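Last revised May 11, 2025.

## Setting up a mouse and wrist rest on a shared table

These steps cover a table with a curved edge, such as the Gedska, where there is no straight side to line the pad up with.

1. Sit centrally and mark your elbow position with a strip of masking tape.
2. Lay the pad with the gel rest towards you. Leave at least 5 cm between the rest and the table edge, measured at the narrowest point of the curve.
3. Place the mouse in the middle of the pad, front pointing away from you.
4. Move magazines and booklets to the far side.
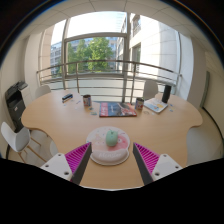
*Mouse centred on the pad, wrist rest along the lower edge, reading matter further back.*

Set the pointer speed last. Start at 500 dpi and move the mouse from one side of the pad to the other. If the pointer does not cross the whole screen, go up to 700 and repeat.

The heel of the hand should sit on the gel between movements and lift clear during them. If the pad creeps, wipe its underside with a damp cloth and let it dry flat. Do not use furniture polish under it.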